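Marodholm Household Task Group
Minutes of the regular meeting, Friday
Start 2:00 p.m., second floor meeting room

Present: Annick Chan (chair), Colton Bergeron, Harvey Caron, Colleen Kowalchuk
Apologies: Ghislain Friesen
Minutes: H. Caron

1. Previous minutes

Accepted with one correction. Under item 4, "towel folding" should read "towel stacking." Folding was not attempted in that period.

2. Matters arising

Gripper pad order from Ngau: received short. Bergeron has written to the supplier and will hold the invoice until the balance arrives.

Task sheet numbering: Kowalchuk has renumbered the sheets. Old numbers remain valid in the log up to the end of January.

3. Drawer task, current status

Bergeron reported. The log for this task stands at 1,401 attempts, of which 717 are scored as complete under the present rule. The rule requires the named drawer to be opened, the other drawers to stay closed, and the organizer to remain upright. Caron noted that this is slightly over half and that a household user would not accept it. Agreed that the figure goes into the report without rounding.

Failures fall mostly into two groups. In the first, the gripper closes on the pull tab but slides off when the drawer begins to move. In the second, the drawer moves and the whole organizer moves with it. The second group is the reason for using both arms, with one steadying the shell while the other works on the front. Chan asked whether a weighted organizer would remove the problem. Bergeron said it would, but the sheet calls for a light desktop unit as sold, and a person opens one of these without thinking about weight.

The present setup has the yellow organizer at the center of the table, its three teal drawers angled toward the front right, with a gripper at each side. Other items, among them a microphone and a boxed deck of cards, are on the table as well. 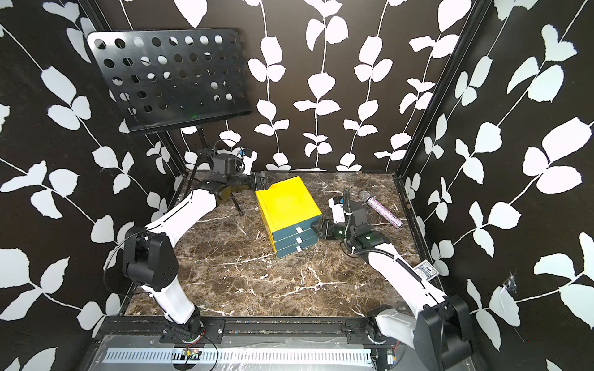 4. Drawer task, scoring rule

Kowalchuk proposed a partial score for a drawer that opens but not far enough to take an object out. Caron opposed this. His view is that a drawer opened by a finger's width is of no use to anyone, and that partial scores make the chore look closer to solved than it is. Kowalchuk replied that without them the log cannot separate a near miss from a missed tab.

Decision: partial opening to be recorded in a separate column. It does not count toward completion.

5. Shop-floor comparison

Chan summarized her visit to the Lultancombe parts store. Staff there asked for bin picking and drawer retrieval on the night shift. The drawers are steel, on runners, and fixed to a rack, so the steadying problem does not arise. Labels are worn and some bins are overfilled. Her assessment is that a fixed rack with known positions could be served by a machine now, at a slower pace than a clerk, and that the overfilled bins could not.

Friesen sent a written comment, read by the chair. He considers the household case harder in every respect except load, and asks that the two not be combined under one heading in the report. Agreed.

6. Burnus planning software

Trial license ends next month. Bergeron wants to renew. Caron wants the export fault fixed first. Held over.

7. Actions

Bergeron: rerun the middle drawer with the revised grasp height. Follow up with Ngau.
Kowalchuk: add the column under item 4 and circulate the sheet.
Caron: draft the report section on drawers, household case only.
Chan: request rack dimensions from Lultancombe.

8. Other business

Room is double-booked for the next meeting. Chan to find another.

Meeting closed 3:10 p.m.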